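Recovering from a Dropped Jaw Signal on Hand-Held Grippers
Sastine Station Guide, Section 8

This procedure applies when one of the two hand-held grippers stops reporting its jaw position during a recording. The console shows fault 3791, and the jaw trace on the affected side goes flat while the other side continues as normal. Operators must stop at once. A take recorded through this fault cannot be repaired afterward.

Before you begin

Announce the stop to the console operator and hold both grippers still. Do not pull on a cable to free it. In February, a strained connector at the Pendham site led to the loss of 36 takes before the fault was traced.

Step 1. Clear the work area

Raise both grippers above the tabletop and keep the jaws away from any glass. A gripper that has lost its signal may still close when squeezed — the fault affects the reading only. In the tea tray task, leave the tray, the packets and the glass lid where they lie until the console operator has noted the take number.

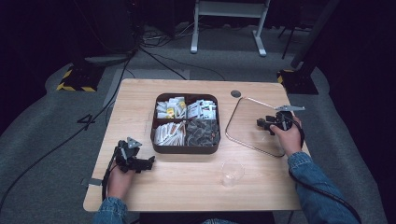 Step 2. Check the cable on the affected side

Set the gripper down on the table. Follow its cable by hand from the gripper toward the floor, feeling for kinks or a tight bend at the table edge. Reseat the connector and wait for the console to show the jaw trace again.

Step 3. Test the jaws

Open and close the jaws fully 26 times at an even pace. If the trace drops even once, replace the cable and repeat the test.

Step 4. Report

Enter the fault in the station log and mark the take as void. Repeated faults on the same gripper should be referred to Margit Engström, who will withdraw the unit from use.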